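Incidencia: Catdale, aviso de revisión de 50 horas
Abierta por: Geert Declercq, 10/27/24

El aviso de la revisión de 50 horas salta 4 horas antes en la avioneta de Girnico. El libro de a bordo está bien. 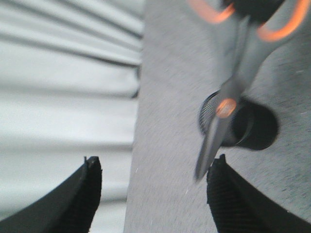
Paso 1. Borrar la caché y sincronizar. Sin cambios.

Paso 2. Comparar tacómetro y Hobbs – Catdale sumaba el Hobbs.

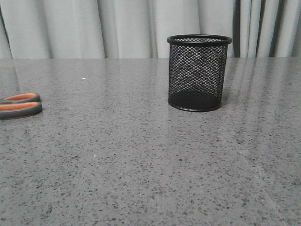
Foto: Stijn Groen / Tremia

Cambiada la fuente a tacómetro. El aviso ya coincide. Pendiente el segundo avión.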